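Week 8: materials and the stuff we throw out

Hello again! Last week ran over (sorry), so I'm picking up with repair. I asked you all to read the Femdale brief, where a lamp had to come apart with one screwdriver. Most of you glued the shade on, and we'll talk about that...

For your own project, choose something small from home and write down every material in it, then where each one goes at the end of its life. I want 100 words per material, no more. 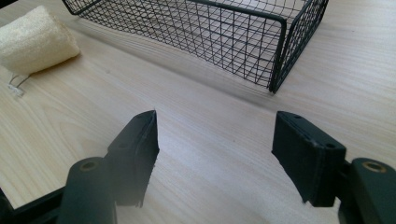
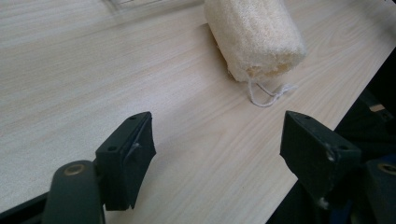 Mixed materials are where marks get lost, so please say how you'd separate them. The Grunero sheet on page 64 helps, and the joints chart is on page 57. Bring drafts on paper!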